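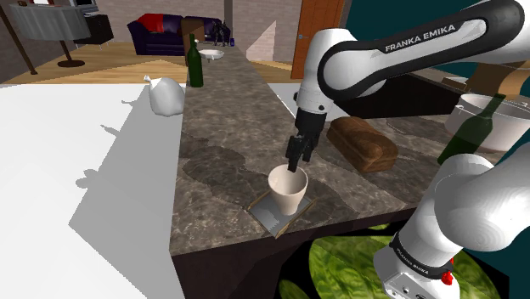 4.2 Connecting local storage to Jilix

1. Sign in to the Jilix console with an administrator account.
2. Open Storage, then Add Gateway.
3. Enter the SAN address and port 2688. Click Test.
4. Select the volumes to copy. A single job can hold up to 100 volumes.
5. Click Start Sync.

Note: Volumes larger than 2 TB are copied in parts.

Caution: Do not rename a volume while a sync is running. The job will stop and must be started again from step 4.

Last updated 12/09/2018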